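Some notes on folding sports kit, written down mostly because Aaliyah Kowalchuk asked me for them twice and I kept giving her half the story over the phone.

## Start on something soft and wide

You don't need a proper folding table. Any broad padded surface will do, a bench or an ottoman or the flat end of a sofa, as long as it comes up past your knees. Slick athletic fabric slides right off polished wood (I chased plenty of shirts across my dining table before I gave up on it), but a woven cover has a little grip to it and things stay where you put them.

Deal with one piece at a time, and push each finished one over to the side so you keep a nice clear patch to work on. A crumpled top looks like a hopeless knot, I know! Find the trim or the armholes first and let the rest hang from there. Give it one good shake and lay it down again.

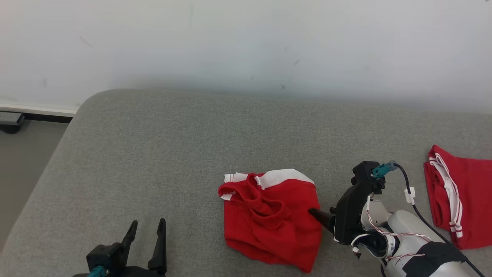
*Red garment, most likely a top, still in its bunch, with one piece already folded off to the right.*

## Tops

Lay it face down and smooth it from the middle out toward the sides with the flat of your hand. Bring in one side, then the other, so you have a long strip, and fold the strip up from the hem. If the trim is a different color, I like to finish with it showing, so I can tell tops from shorts when they're all stacked up in the drawer.

## Shorts

Shorts are where most people get cross, and I blame the elastic. Turn them sideways, with the waist toward one hand and the legs toward the other, and spread the legs apart so you can see what you've got.

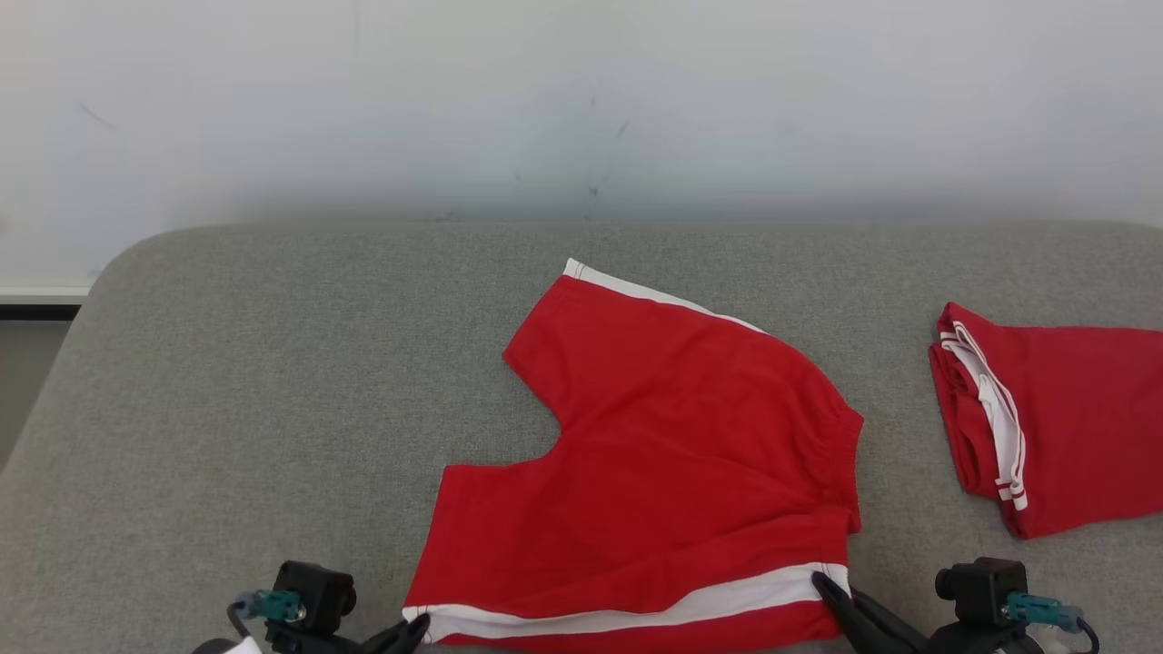
Give the waistband a gentle tug at both corners to even out the puckers, but don't try to get it perfectly flat, it will only spring back at you. Then lay one leg over the other, hem to hem. Side stripes are a great help with this, as you can line one up over the other and the rest falls in close enough. Tuck the crotch point in to make a straight edge, fold the hems up to the waist, and fold once more if your drawer is shallow.

## Keeping sets together

Gumaro Zamudio tucks each pair of shorts inside its matching top, like a little parcel, and I have come around to doing it his way for anything going into a gym bag. At home I still keep two stacks, tops on the left and shorts on the right, and they go in the drawer standing on edge.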